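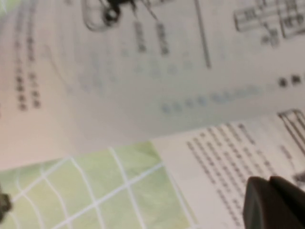
Damden says its new delivery network, Stomport, will carry live channels to 70 cable and satellite operators by April. The company has made promises like this before. Its last service was announced with 18 operators and went live with two, and the customer list has not been updated in the months since. Paperwork is no guarantee either – a printed booklet with a line drawing of a small device can look finished long before the service behind it is. Damden has not said who will run the backup route if the main fiber line fails.

Kojo Asamoah, who advises smaller channels on carriage deals, is waiting for test results. "They keep telling us the signal will be there," he said. "I'd like to see two weeks of logs from Enon before anyone signs." Enon, where the main uplink site is planned, still has no satellite license listed under Damden's name.
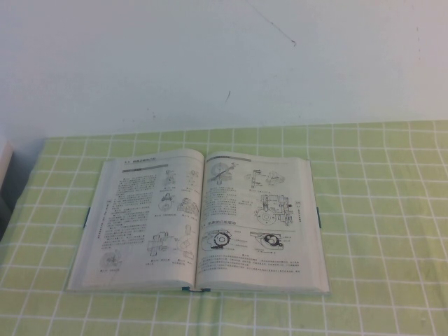 What operators would pay

Damden has not published rates. A spokesperson said prices would depend on channel count and distance, and declined to say whether early customers can leave if the April date slips.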